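Prustgate Timber Finish Records

Data card, version 3. Maintained by Belmiro Gouveia. 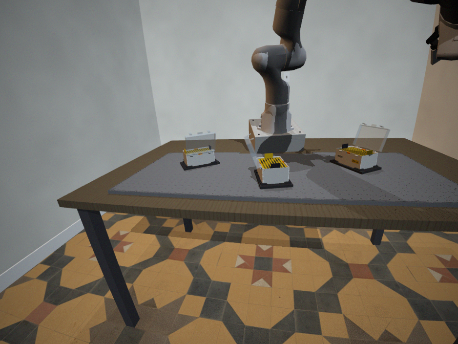 Rendered interior: brown tabletop with visible grain, patterned tile floor.

Summary
Test records for clear finishes applied to timber offcuts at the Narnstead workshop. One row per panel per inspection. Text and numbers only, in CSV.

Contents
panels.csv: 300 panels, with species, source board and sanding grit.
coats.csv: product code, coat number, cure time in hours.
checks.csv: gloss, colour reading and water mark score at each inspection.
codes.csv: lookup table for finish and species codes.

Collection
Panels were cut to one thickness and conditioned for 16 days before the first coat. Gloss was read at the centre of the panel, along the grain. Water marks were scored from 0 to 5 by the same person throughout. Inspections ran until the end of May.

Fields to watch
cure_h is blank where the next coat went on the same day.
species uses the Erkent list, which groups both ash types under one code.
colour_b was rescaled in version 2. Do not merge with version 1 files.

Known problems
40 panels from the Erkent batch have no grit recorded. They are kept, with grit set to -1. Edge grain was not tested. Panels stored near the workshop door may have aged unevenly; see the shelf column.

Licence
Free to use and adapt with credit to Prustgate. Send corrections as a patch against checks.csv and include the panel_id.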